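Home | Builds | Jigs & Fixtures | Arms | Forum | About

Box handling at the bench – getting a tied carton ready for the gripper

Posted in: Shared Workshop, Grippers, Packing

Quick one before Thursday, as Jin-sol Ham asked for it in writing and I keep explaining it at the kettle. Part of the Dirkholm build. We want the arm to turn a cardboard carton over and put it down again without crushing it. Before any of that runs on its own you do it by hand, lots of times, with the hand-held gripper on one side and a glove on the other.

What you need:
carton, plain corrugated, 400 mm on the long side
thin twine, undyed
black knit gloves, the grippy sort
white bench top, wiped
recorder laptop with Zonum on it

1. Check the carton

Flaps shut, seam flat. Run a thumb down it. A bit of torn paper along an edge is fine, we use scruffy boxes on purpose – the arm will get scruffy boxes. Bin it if a corner has gone soft. Weigh it, write it on the sheet. Ours was 386 g empty.

Then practise the tilt. Lift one end, let the bottom come round towards you, fingers along the top edge, other hand round the side. Slow. Slower than that.

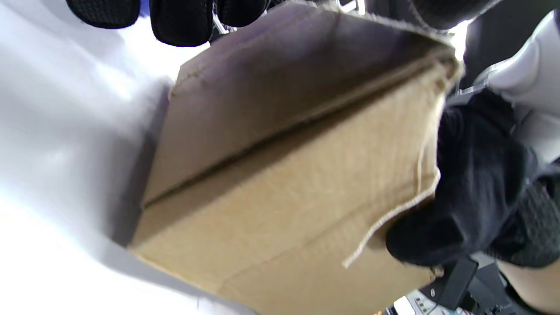 2. Tie it

Twine round the box, small knot near a corner, keep it off the middle of the big face where the pads want to go. Don't haul on it or it bites into the card and you get a dent that the pads find every time. Leave the tail long for now.

Araceli Montes uses a proper parcel knot. I use whatever happens. Both held.

Now tilt again with the twine on. Grip from above, fingertips only on the top edge, and let the far corner take the weight on the bench. If the loose end swings about, wait for it to settle before you carry on, otherwise the recording is all wobble and the Zonum filter throws it out. 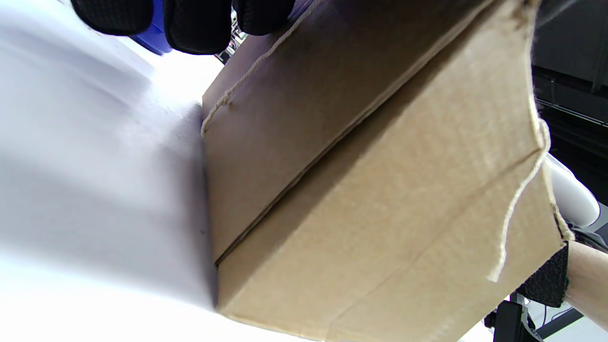 3. Bring the gripper in

Red gripper to the right side, glove stays on top. Close till it touches, stop, then close 2 mm more. That's plenty for an empty carton. I had it at five the first week and went through a whole stack of boxes, sorry Seung-woo.

Things to look at before you press record:
wrist strap snug
cables behind you, not across the bench
bench clear where the box is going to land
tail of the twine not under a pad

The last one matters most. Twine under a pad and the box rolls as soon as you lift, every time, and you'll think its the motor.

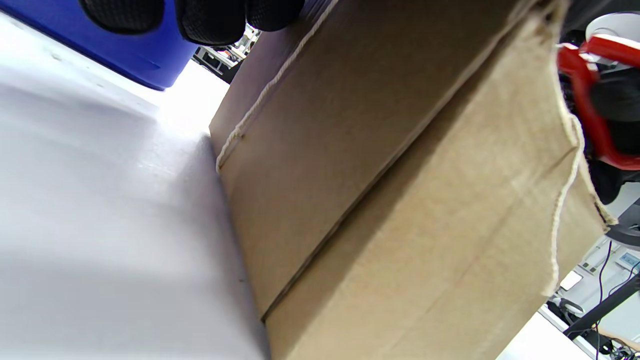
Do 24 good lifts in a row, then swap the box end for end and do the same again. Name the files with your initials and the lift number. Please not "final2".

4. Check the log

Open the run in Zonum and look at the force line. Should go up, sit flat, come down. Spikes at the start mean you closed too fast. A slow sag in the middle is the card giving way – new box. Almost 41 minutes for a full set if you dont stop for tea.

Georgiou pads are in the second drawer, the softer ones. The hard ones mark the card. Soon-im Yook has the spare set if the drawer's empty.

Next part is the same again with a filled carton, probably in December when the Tronarier mount is back on.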